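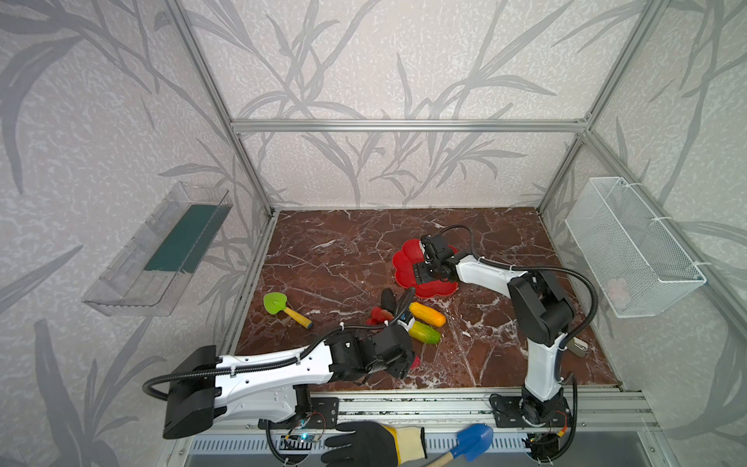 Re: Old outpatient ledgers from the mission hospital at Etim

List: Medicine and Health in the Tropics, discussion list
Date: 4/24/18

Hello everyone,

What a lovely message to find in the digest this morning! I had more or less given up hope that the Etim ledgers were still in one place, so please forgive a long reply.

> We have been offered the outpatient ledgers from the old
> hospital at Etim, up to 1978 when the new building opened.
> There are 2294 pages, many with the diagnosis in one hand and
> the treatment in another. Has anyone on the list worked with
> registers like these? We aren't sure whether to index them by
> patient, by complaint or by village, and we only have money
> for one pass.

By village, please, if you can bear it. I spent two years with the dispensary books from Tivcombe and we indexed by complaint, which seemed the obvious thing for historians of medicine. I have regretted it ever since. The clerks wrote "fever" for nearly everything in the rainy months, so our biggest heading is more or less useless, while the questions people now send us are nearly all about place. How far did mothers walk? Which villages stopped coming when the fee went up? We can't answer any of that without going back to the pages.

The two hands are a real gift, by the way. In our books the second hand turned out to be the dresser's, and he often quietly changed the dose that had been ordered. You can follow a whole argument about quinine down the margin over six months. Do ask your indexers to mark every line where the hands disagree, even if they can't read why.
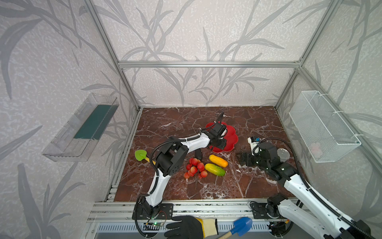

On handling, I would keep the ledgers flat and turn the pages as little as possible, and I'd think hard about what they lie on. Our worst afternoon at Tivcombe was spent looking for flakes of brown ink on a patterned top. A brown marble surface with white and dark veining, like the one in the second picture, would hide every one of them, so lay down a sheet of plain white card first. Then you can tip whatever comes off straight into an envelope with the page number on it. Soft weights are fine, but keep them off the gutter.

I also wonder whether anyone has asked at Grasau. The sisters who ran the maternity ward at Etim sent yearly letters home, and I have seen a typed list that puts some of them in the convent archive there. If the letters give even rough numbers for the ward, you could set them beside the ledgers — that would be a wonderful thing to have.

I'll bring our village gazetteer to the Taltau meeting in June. It is scruffy and full of double spellings, but you are very welcome to a copy, and I'd love to see a few of your pages if you can bring some scans.

All good wishes from a very happy reader of old ledgers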